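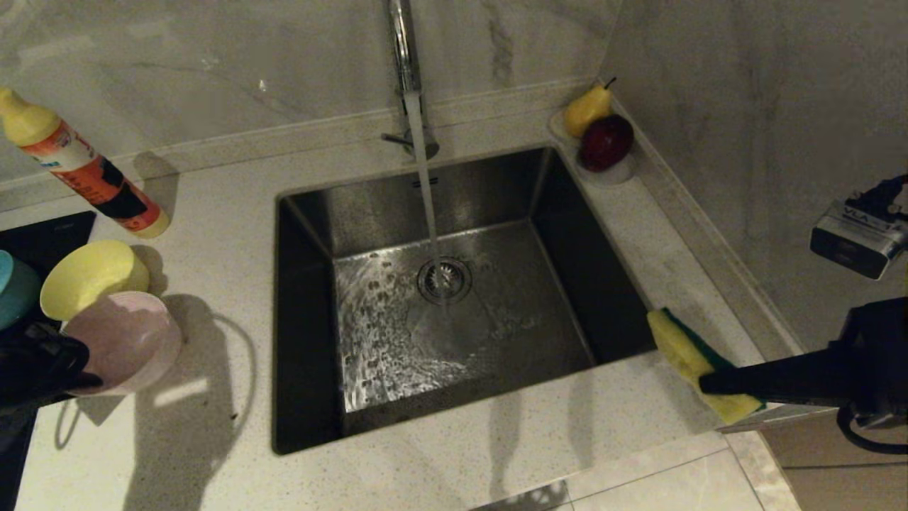 News | Home & Kitchen | Washing-up

11/06/2024
By Fadwa Erraji, Pumton press desk

Pumton opens a month of free washing-up sessions for small kitchens

Pumton is delighted to announce that its washing-up sessions are back for the whole of June, and this year they're free to anyone who lives with one sink, a short run of worktop and nowhere much to put anything down. The sessions take place in the Pumton practice kitchen at Lollness, and they cover the plain business of getting bowls, pans and the sink itself properly clean without using up half the evening.

The idea began with a survey. Last winter Pumton asked households in and near Lollness how they wash up, and 3,894 of them wrote back, many at some length (one reply ran to six pages and included a drawing of a draining rack). We had expected people to ask about ovens or burnt pans. Most of them wanted to talk about the sink! How to stop it looking spotty an hour after it's been wiped, what to do with the strainer, where to keep the sponge, and whether bowls ought to be stacked before washing or left apart.

So the sessions have been built on those questions. Each one lasts an hour and a half and is led by Ludmila Kolář, author of our household booklet The Hrubý Method, named after the street where she first taught it. She starts with an ordinary stainless steel sink and a few plastic bowls, and everyone has a go. There's very little talking from the front. You wash, you rinse, you wipe down, you swap places with the person next to you, and by the second round the room is usually full of people comparing notes about their own kitchens.

"I like starting with plastic bowls as they're light, they tip over, and they hang on to grease if you rush them," said Kolář. "A heavy china plate is much more forgiving. If you can get a plastic bowl to feel clean under your thumb, the rest of the washing-up will go well."

A good part of the first half hour goes on running water. Many of us turn the tap full on and leave it, and Kolář's advice is to try a thin stream first and let it fall near the drain, so that crumbs are carried towards the strainer and the splashing stays inside the basin. She also asks people to clear the worktop on the side where they stack, and to put the washing-up liquid within reach of the hand that isn't holding the sponge. It sounds fussy on paper. In the kitchen it takes a few seconds, and people really do notice the difference.
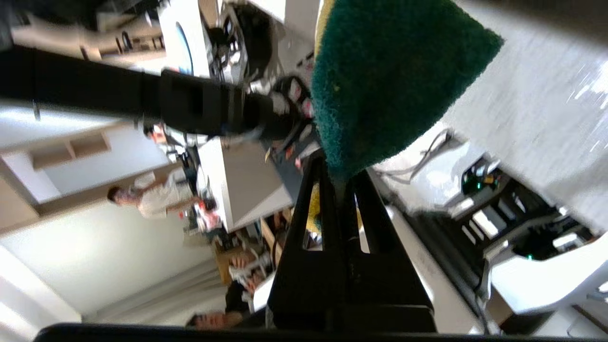 Sponges get a section to themselves, and it was by far the most popular part of last year's trial. The two-sided kind, with soft foam on one face and a rough scrubbing layer on the other, is what most people at the sessions already have at home. Kolář teaches foam for plastic, glass and the sink walls, and saves the scrubber for pans that can take it. Afterwards the sponge is rinsed, squeezed and stood on its edge to dry. She is firm about the standing on its edge, and there's a short, lively argument about it at almost every session, which we've come to look forward to.

Then comes the sink. Once the bowls are out of the way, the basin gets a wash of its own with warm water and a drop of liquid, working along the grain of the steel where there is one. Corners come next, then the ring of the drain, then the step or ledge if the sink has one, where marks like to gather. The last job is drying with a cloth. Water left standing on steel in a hard-water area leaves spots behind as it dries, and our survey replies suggest it's the thing that bothers people more than any other. 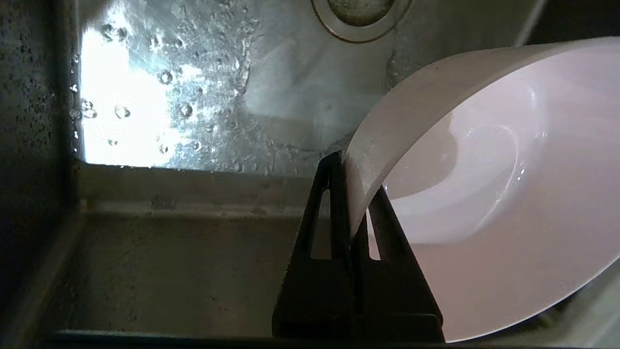 Kunine, writing in our visitors' book after the spring trial, wasn't convinced that drying was worth the bother: "I've let mine drip dry for years and I still think life's too short, but I tried the cloth for a week and I'll admit I've kept doing it. Could you do a session on taps next?"

We can, and we are. Taps and the awkward strip behind them have been added to the last week of June, along with backsplashes and the corners where two walls meet the worktop.

There are 315 places across the month, in small groups so that everyone gets time at the sink. Children are welcome with an adult. Please bring an apron, and bring your own sponge if you're attached to it. Cloths, bowls and washing-up liquid are provided. A further 1,000 copies of The Hrubý Method have been printed and will be given away at the door, and the new edition has 4 extra pages on hard water, written in answer to the survey.

Places can be booked at the Pumton front desk in Lollness or by post. Those who took part in the survey have already had a letter and may bring a friend on the same booking. Press visits are welcome at any session by arrangement with Fadwa Erraji, and visiting reporters should expect to be handed a bowl.

Related items

Survey results: how Lollness washes up
Kettle, tap and hard water: readers' questions
The Hrubý Method, new edition out in June
Where to keep a wet cloth
Small kitchens: finding room to dry the dishes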